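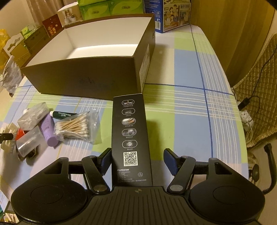

[plovdale-outreach] Re: Spring open day, handling demonstration

From: Drorholm Institute, Visitor Office
To: plovdale-outreach
Subject: Re: [plovdale-outreach] Spring open day, handling demonstration

Dear list members,

The Visitor Office thanks the Plovdale schools and library group for its questions on the handling demonstration, which are quoted in part below. Several other groups have written with similar concerns, and the replies are therefore sent to the full list.

> Our group attended the autumn open day and was glad to be invited
> again. Before we confirm for March, we would be grateful for some
> details. Last time the arm was behind a screen and most of our
> visitors could not see what it was picking up.
>
> (a) Will visitors be allowed to handle any of the equipment this
> time, or will it be a display only?

Visitors will be able to handle equipment at the second station. The first station remains a display, with the Oseck arm working inside its marked area. At the second station there is no arm. Visitors will use the hand-held gripper, which has two padded fingertips and is held and moved by the person doing the task. A member of the handling group will be present at the table throughout and will show each visitor the grip before the task begins.

The task is a packing exercise. An open cardboard box is set on the table with a selection of ordinary packaged goods near it, and the visitor is asked to take hold of one item, lift it, and place it in the box. The usual first item is the long black FLYCO carton. It is narrow enough to fit between the fingertips, and its straight sides make it a fair place to start. Visitors who wish to continue may go on to the smaller things, such as the tube of lip gel or the bag of cotton swabs. The bag is difficult. Its loose plastic end moves when touched, and visitors should not be discouraged if it slips.

> (b) We were told the table would be set up "as in a home." Some of
> our members would like to know what this means in practice. The
> autumn display used plain blocks on a gray bench, and the younger
> children lost interest.

The blocks have been retired from public sessions. The table now has a plaid tablecloth in blue, green, and white, and the items on it are the kind found in any household: tissue packages, cartons, tubes, a storage box. They are not sorted by size or color. The handling group prefers this arrangement for its own work also. Patterned cloth, clear plastic, and printed cartons are all harder for a camera to make sense of than a block on a bench, and the group has now completed 900 recordings of packing and clearing tasks with household goods.

Visitors sometimes ask what becomes of these recordings. They are reviewed by staff, and those accepted are used in training the arm at the first station to carry out the same kind of task. No recording will be made during public sessions. Attempts by visitors will not be kept, and there is no form to sign for this purpose.

Several of the cartons carry printing in Chinese. A member of one group asked whether this would be a difficulty. It will not. The printing plays no part in the exercise, and staff at the table will point out each item to be moved.

> (c) How long should we allow, and how large a group can you take?
> We have a list of names already and do not want to turn people
> away at the door.

Each session lasts 90 minutes, including a short welcome in the lobby. No more than 50 visitors can be admitted to a session. The limit is set by the fire rules for Tekleab Hall and cannot be raised. Groups above this number are asked to divide themselves between the morning and afternoon sessions and to tell the office which members will attend each. The morning session opens at 10:00 and the afternoon session at 2:00.

Within a session, visitors will be divided between the two stations and will change over at the halfway point. It may not be possible for every member of a full group to use the gripper. Group leaders are asked to decide beforehand who would most like to try it, and to give those names to staff on arrival.

> (d) Two of our regular members use wheelchairs. In the autumn they
> were directed to a side door that was locked when they reached it.

The Institute regrets this. The main entrance on the Plovdale side is now step-free, and all visitors will use it. The gripper table can be reached from a seated position along its near side. The gripper may be used with one hand or steadied with both, and staff will hold the box in place on request. Members who need any other arrangement should write to the Visitor Office before the session so that the floor can be laid out accordingly.

> (e) Is photography allowed? One of our members prepares the
> newsletter.

Photography is allowed at both stations, without flash. Flash affects the cameras on the Oseck arm and will cause it to stop. Persons preparing newsletters are asked not to show the badges of staff or the faces of other groups' visitors without permission.

The following points apply to all groups.

Bags and coats are to be left in the lobby. Long sleeves should be rolled back at the gripper table. Children must be accompanied at both stations, and the leader of a school group should remain with the group through the changeover. Food and drink are not permitted in Tekleab Hall, though the seating area outside may be used before and after a session. Parking is available in Lot 2 only; the Drorholm staff lot will be closed to visitors.

Groups wishing to attend should reply to the office directly, and not to the list, giving the name of the group, the number expected, and the session preferred. Places are assigned in the order that replies are received. Groups that wrote before this message need not write again unless their numbers have changed.

Visitor Office
Drorholm Institute
Tekleab Hall, Plovdale

_______________________________________________
plovdale-outreach mailing list
To leave this list, send a message with the word "unsubscribe" in the subject line.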